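## 4. The order in which people take things out

The guidance sheet issued to participants in the Otdale study had a single instruction printed in bold, which was to remove the side panel first. We mention it here as a matter of record. Of all the steps in the sheet it was the one most widely followed, there being no other way in. From the second step onwards the sheet and the participants began to part company, and by the fifth or sixth the sheet was mostly being used to keep screws on.

This section deals with the sequence of dismantling and reassembly as it was carried out, set against the sequence recommended by Brindar, the refurbishing workshop that supplied the old desktop machines. Brindar's own staff strip these at a rate we did not ask our participants to match. Their sequence runs: panel, drive cables, memory, drives, power connectors, cooler, processor, board. It was drawn up over several years and has the air of a document in which each line commemorates an accident.

### 4.1 Setting and materials

All sessions were held in the same workroom, at one bench, with the case laid or stood however the participant preferred. We had meant to specify this. An early draft of the protocol required the case to lie flat with the open side uppermost, and the first participants politely agreed to it and then stood the thing up again as soon as they wanted to see behind a cable. The requirement was dropped.
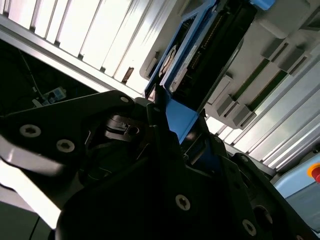 Screws were a separate matter. Brindar sorts its screws into a tray with compartments, and a tray of this kind was provided at each session. Participants admired it. Most then made a small heap near the left elbow, on the grounds that they would remember which was which. The belief was sincerely held and survived a good deal of evidence. We recorded a screw as "returned" if it went back into a hole that accepted it, a definition that the second author considers generous.

Participants were allowed 900 seconds for the strip-down and 500 for a partial rebuild, consisting of the processor, memory and drive cables only. The difference between the two figures reflects our assumption that putting a few parts back would be quicker than taking a lot of them out. We would not make this assumption again.

### 4.2 Memory before cables

The clearest departure from the recommended order came early. Brindar puts the drive cables ahead of the memory, because a cable lying across the board catches on things. Our participants went for the memory. We think the reason lies in the latches. A memory slot with a latch at its end tells a newcomer where to press, and when it is pressed something moves, and this is encouraging. A data cable offers no such welcome. It sits in its port looking as if it might be glued, and several participants left it there until the very end, working round it with the care usually given to a sleeping cat.

Paper tags on the cables made little difference to this. Brindar tags cables so that each can go back where it came from, and we kept the practice for the study. Participants read the tags with interest and carried on avoiding the cables. In Figure 2 the two black memory slots are empty and a light blue data cable remains plugged into the white port on the board.

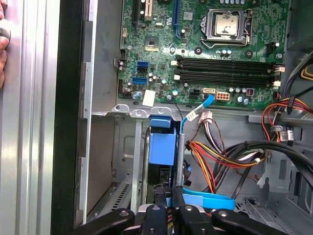 **Figure 2.** Interior of a tower case, with the processor in its socket, empty memory slots and one drive cable attached.

Sandhu, commenting on an earlier draft, objected that we had made too much of the latches. People take the memory out first, the comment ran, since it is the only part they have ever been told they could replace themselves, and a decade of cheap upgrades has taught them that memory is theirs and the rest belongs to the manufacturer. Sandhu would expect the same order in a machine whose latches were stiff or hidden. We find this annoying and plausible. The present data cannot separate the two accounts, all the machines having been of one general type, and we have adjusted the wording of our conclusions from "shows" to "is consistent with".

### 4.3 The processor lever

Hesitation was longest at the processor socket. The lever has to be pushed down and slightly sideways before it will lift, and it resists in a manner that feels, to anyone of ordinary caution, like the moment before an expensive noise. Participants stopped, took the hand away, looked at the sheet, and came back. Some did this twice. Thermal paste added a further delay of its own, spent looking for somewhere to wipe a finger.

A revised sheet, with a line saying that the lever is meant to feel stiff, is being prepared with Akex for the June sessions.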